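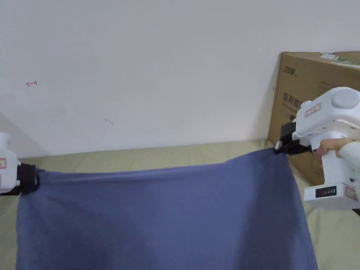

Most of the residents at Sala would sooner have a towel that is folded badly and on time than one folded well the next morning, the floor staff wrote in their January feedback, and they asked that this be put in front of the funder in those words. It has shaped the second half of the grant period, so it goes first.

Linen Room Project, Sala House
Progress report to the Prestavum Fund
July 12, 2018

Work to date

The linen room has been moved from the basement to the ground floor, next to the bathing rooms. Shelving is up on three walls and the fourth has been left clear for the carts. We had planned a second folding table in the centre of the room but the carts could not turn around it, so the table has gone against the window.

Stock was counted before the move and again after. The first count gave 597 pieces, taking in bath towels, hand towels, flannels and light blankets. Of these, 80 were too worn to keep and were cut up for cleaning cloths. A further 17 were found to belong to the hair salon and went back there. That leaves 500 in circulation, all of which have now been relabelled along the hem.

Folding

Towels and blankets used to be folded in whatever way the person on shift had learned. Stacks leaned, and the blankets in particular did not fit the shelf depth. We now use one method for each. The cloth is taken by its two top corners and held out until the top edge is straight, then laid on the table and folded in half lengthwise. Bath towels are then folded in three. Blankets are folded in half twice more. Folded edge faces out on the shelf.

Staff on nights have asked for the method to be printed and put on the wall. A first version was too small to read from the table and is being redone.

Colour

Pale towels and blue ones were being washed together, and the pale ones were coming out grey. They are now sorted into separate bags on the floor. Compliance is good on the upper level and patchy on the lower, where there is only space for one bag stand. A narrower double stand has been ordered from Flolcombe.

Delays

The dryer supplied by Hokex arrived with the wrong vent kit and sat unused for 37 days. During that time blankets were dried on the old machine in the basement and carried up. The correct kit has been fitted and the machine is running. There was no charge for the replacement part, but staff hours spent carrying linen were higher than budgeted and appear under labour in the attached sheet.

Spending

Shelving came in under its line. Labelling went over, mainly through a second order of tape after the first did not survive the hot wash. We ask permission to move the shelving surplus to cover it. No increase to the total grant is requested.

Next period

Fit the double bag stand on the lower level. Finish the wall sheet. Repeat the stock count and report losses. Replace the two lower shelves nearest the door, which have started to bow under the blankets.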